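Loose-fill in paper tubs vs lined cartons for damp storage

Goditz
Posts: 258
I have been storing dry goods (seed, grain, some powdered whey) in paper tubs in an unheated shed since October. The supplier rates the board at 200 gsm. Sidewalls are holding up. Bases are going soft after a few weeks, always at the seam. Is this a coating problem or a glue problem?

Zolby
Glue, most likely. At that weight the board itself should cope with ordinary shed humidity. Cheap tubs use a starch adhesive on the base seam and it lets go well before the fibre does. Peel one apart. If the layers separate cleanly with no fibre tear, the adhesive failed.

Guneo
Disagree. I ran the same setup for two winters and the trouble was the cut edge at the base. The coating covers the faces and leaves the edge raw, so water wicks in from whatever the tub is standing on. Fibre tear tells you little once the board is saturated. Put them on slats and see if it stops.

Goditz
They are on bare concrete, so I can't rule out either one. I will move half of them to slats and leave the rest where they are.

Cele
What shape are you using? Straight-sided or tapered makes a difference to how the base is crimped. The wide open type I mean is the tan one at the back here. 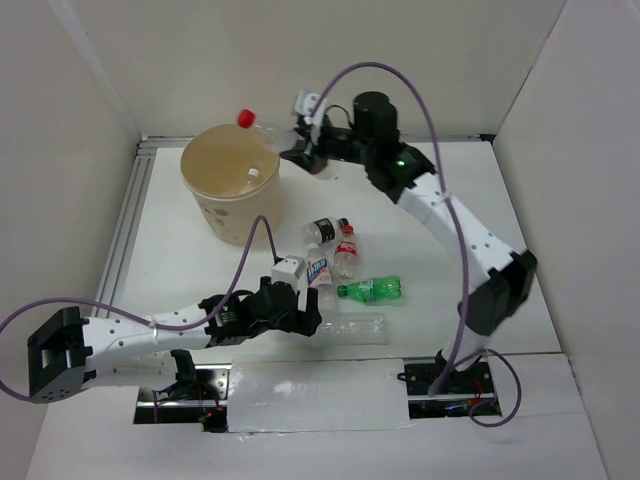
Wide paper bucket, tan with a faint pink and brown dot pattern, open top.

Goditz
Similar proportions, plain white outside. Mine have a push-on lid.

Zolby
Lid matters too. A push-on lid on paper board is not a vapour seal. Whatever the base is doing, the whey will cake. For powders I would use an inner bag, heat sealed, and treat the tub as an outer only.

Guneo
Agreed on the bag. Still not convinced on the glue. Concrete under an unheated shed can stay damp all winter if there is no membrane below the slab.

Pascal Renaud
Moderator
Moved from General to Storage and Packaging. Goditz, please post the relative humidity if you have a meter. Colour change at the base seam would also be useful to know.

Goditz
Meter reads 59 at bench height at 7 am. I have not measured at floor level. Slight grey colour along the seam, no smell. Peeled one as Zolby suggested: clean on one side, torn fibre on the other.

Zolby
Mixed result, then. Tape the meter to the slab under a sheet of plastic overnight and post the number. I would do that before buying any more than 30 tubs.

Guneo
And dip the cut edges of a couple in melted paraffin while you are at it. Leave the seams alone on those so you are only testing one thing.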